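# Setting a Place: A Small Table Layout Study

Project report, June 2019
Course: Everyday Objects, Surndale

## What the project was

I wanted to find out how people decide where things go on a table when they are given a small set and no instructions. I used a toy kitchen set because it is light, nothing spoils, and I could carry all of it to class in one bag. The set has a round wooden board, a plate, a fork, two kinds of knife, a milk carton and several pieces of play food.

I planned to compare two jobs. The first was a prep area, with the board and the kitchen knife. The second was a place setting for one person. Each try had a limit of five minutes, and the pieces started in a pile at one end of the table.

## The prep area

The first thing I worked on was the distance between the board and the knife. If the knife is far off, you have to look for it. If it is right beside the board, you can pick it up without looking, but there is less room for food on that side. 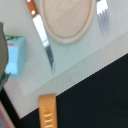 **Why use a round board when a rectangular one gives more straight edge to line things up with?**
The set came with a round one, and I kept it after the first week. People lined the knife up with the table edge or with nothing at all, and I found that more interesting to write about.

In my notes the knife ended up left of the board more often than I expected. I am right-handed and I would put it on the right. I did not ask people which hand they use, and I should have. That is the biggest gap in the project.

## The place setting

For the second job I added a placemat. Without one, people spread the pieces over the whole table. With one, they treated the mat as the limit and put most things inside it. The plate went down first nearly every time and the rest was arranged to match it.
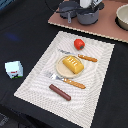

Food was harder to place than the cutlery. A fork has a usual spot, and a pepper does not. Some people put one food on the plate and left the others on the mat, and some tried to fit it all on the plate, which is too small for that. Drinks were often set off to the side.

I also tried the setting with the mat turned at an angle to the table. Most people then followed the mat and ignored the table.

## Mixing the two jobs

In the last round I let people use prep pieces and meal pieces together. I thought the board would be used as a second plate, and it was, at least for some of the food.
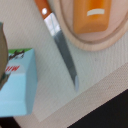
The milk was the piece that got moved the most in this round. It takes up little room, but it stands taller than the flat pieces and people did not like reaching over it.

## What I would change

- Ask which hand each person uses.
- Start with the pieces in a row, so the top of the pile is not always picked first.
- Use a second plate in a larger size.

I plan to run the place setting part again in September with the same mat and a bigger table.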